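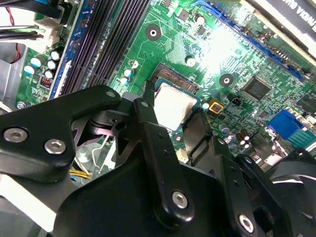

Last updated: 2018-06-23

I have had the lid off an old computer again, and I do wish I'd learnt to love motherboards sooner! Such a lovely green, with one blue memory slot beside two black ones, and the processor sitting in the middle of it all like the good teapot. I've always been nervous of that socket (so many tiny coppery pins, and a bent one spoiled my whole December), so these days I take my time and keep the kettle well away.
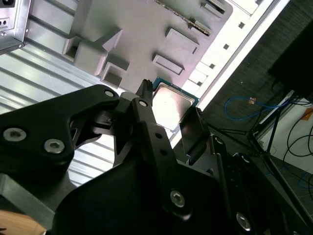
Posted by Evanthia Gkikas

The grey plastic tray has pockets moulded into it, and I've grown very fond of trays like that, having once kept a chip in an egg cup for 9 days. Bimla Garg still teases me for it. Hold the processor by its edges, please, and keep your thumbs off the silver top. Next week, if the post is kind, I'll get on to the memory.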